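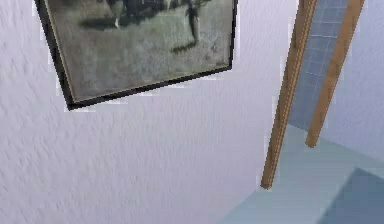
Fagundes clinic moves vaccine appointments to a single queue

The public clinic in Fagundes will stop running separate lines for flu and COVID-19 shots in March. Patients will book one slot and receive either vaccine, or both, at the same visit. The change applies to adults only. Pediatric doses stay on the existing schedule.

Under the current setup, each vaccine has its own booking page and its own check-in desk. A patient who wants both has to reserve two times, which the system does not link. Clinic records show 2194 adult bookings last season. Of these, 113 were second bookings made by a patient who already held a slot on the same day.

"Those duplicates took up staff time and left gaps in the afternoon," said Agustina Bustos, the clinic's scheduling manager. "One record per visit is easier to check and easier to cancel."

Booking will run on Prallura, the software already used for blood tests. Slots are eight minutes long, with a 17-minute slot for patients who report a previous reaction to a vaccine. Patients in the longer slot will be seen by a nurse who reviews the reaction history before any dose is given.

Vaccination remains voluntary. The intake form will keep the line where a patient can decline either product, and a refusal will be recorded for that visit only. It will not block later bookings.

Gleice Godoy, who heads nursing at the clinic, said the mask rule in the waiting area is under separate review. Staff who treat patients with weakened immune systems have asked to keep it. No decision has been made.

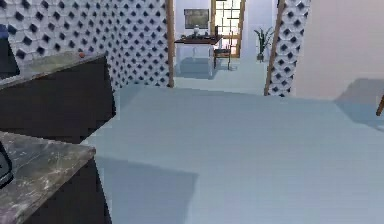
How to book

Adults can reserve a slot online or by phone from 8 a.m. Existing appointments stay valid and do not need to be moved. A patient holding two bookings will get a message asking which time to keep. If there is no reply, the earlier time is kept and the other is released.

The Purkora branch will continue with separate lines until its check-in terminals are replaced. Patients registered there may book at Fagundes in the meantime.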